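# Cloth goes mountain shaped in the sim, gripper can't find an edge

**kukus_club**

School robotics club, sim round due soon. Task is cloth folding on a kitchen counter, wrist view. Ours sits in a big mound with peaks along the top and the fingers close on nothing. Cube and the tray thing are right at the foot of it so can't just sweep left. Cloth is 2,000 triangles, stiffness 70. Is it the settings or our aproach?

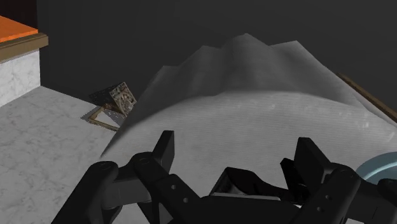
## Replies

**Jenell**

Stiffness too high I reckon. Ours stood up like cardboard at 70 as well. Drop it, let the cloth settle for 385 steps before the arm moves, then look again. Also check the thickness setting - easy to forget.

**hoten_b**

just use a smaller cloth

**Cattaneo**

Agree with Jenell on settling, but your approach needs work too. Don't go for the middle of the mound, there's no edge to get hold of. The left side slopes down to the counter in one long fold, try pinching there. Come in from above, slowly, and keep clear of teh cube. Save the settled cloth as your start state or you'll sit through the wait every run.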